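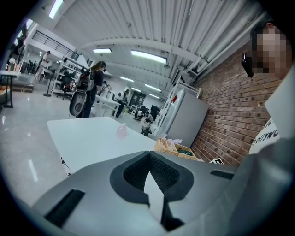
Filtosville museum opens display on the 1332 flood

A new display about the flood of 1332, the worst in the history of Filtosville, has opened on the ground floor of the town museum. It runs until the end of December and admission is free.

The flood began after a wet spring in the hills above the town. Snow was still lying on the high ground when the rain came, and the Skidunent River rose over its banks during the night. By morning the water had reached the steps of the church at Nostport, the small harbor settlement that then stood a short walk downstream. Most of Nostport was gone before the river went down again, and the people who lived there moved uphill to what is now the east side of Filtosville.

What is known about the flood comes mainly from the accounts of the Bárány mill, which were kept by the same family for three generations. The mill clerk wrote down losses of grain, tools and animals, and then a list of 77 households that had asked for flour on credit. The list gives the head of each household, the trade and the amount owed. A few entries were crossed out later, when the debt had been paid or the debtor had died.
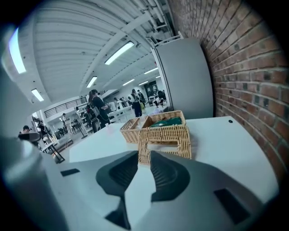
The accounts were thought lost until a bundle of loose sheets turned up in the binding of a later tax book. Historian Zoltán Szénási spent five years reading and copying them. Many of the sheets had been trimmed to fit the binding, and on some only half of each line is left.

"The clerk was not trying to write history," Szénási said at the opening. "He wanted to know who owed the mill flour. But he put down where each family was sleeping, and from that we can work out which streets were under water and which were dry."

Szénási's reading changes the older story in one respect. Local histories printed in the nineteenth century said that Nostport was abandoned at once. The mill accounts show that at least a few families went back the next year, rebuilt near the church and paid rent on their plots. The harbor itself did not recover. The river had cut a new channel to the south, and boats could no longer reach the old landing.

Flooding on the Skidunent did not end there, but no later flood is recorded as reaching the upper market. When the town built its first stone bridge, the builders set the roadway well above the old high-water line. The bridge was replaced long ago, though the footings can still be seen when the river is low.

The display includes nine of the original sheets, a large map of the flooded streets and part of an oak post from the Nostport landing. The full text of the accounts, with a translation and notes, has been printed in a run of 900 copies. It is on sale at the museum desk, and the town library has a copy for use in the reading room.
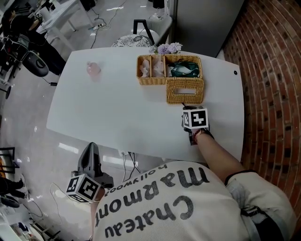 Visiting the display

The museum opens at 10 a.m. and closes at 4 p.m. School groups should book ahead by phone. A guided walk from the museum to the site of the Nostport church leaves the front door at 2 p.m. on the first Saturday of each month. The path is uneven near the river.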